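About Brarutex Framing

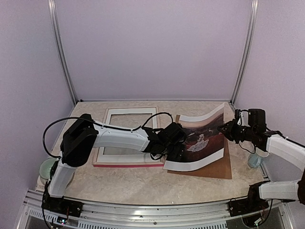

What we do
Brarutex is a picture framing and mounting shop in Stiststead. We frame photographic prints, works on paper and small textiles for private customers, galleries and schools. All fitting is done on our own premises. A second counter in Zedutley accepts drop-offs and hands over finished work but does no framing.

Frames and mats
Mats are cut to the print, with a standard border of 80 mm on each side unless the order says otherwise. White and off-white board is kept in stock. Wood moldings are available in 57 profiles, most of them from the Görtz range. Other profiles can be ordered and add 6 working days.

Prints
Photographs with a white border can be matted with the border showing or covered. Please state which on the order form. Prints that have been stored rolled are accepted. They are flattened before mounting, and the time needed depends on paper weight. We hinge prints at the top edge by default. Dry mounting is permanent and is done only on written request.

Backing
Each order includes a rigid backing board, sealed at the rear with paper tape. Hanging hardware is chosen by finished weight.

The shop
The business is run by Finn Kleinschmidt, who trained as a bookbinder. Last year we completed 1,694 orders. The workshop is closed for inventory in the first week of February.

Orders left at Zedutley by noon on Friday are logged in Stiststead the same day.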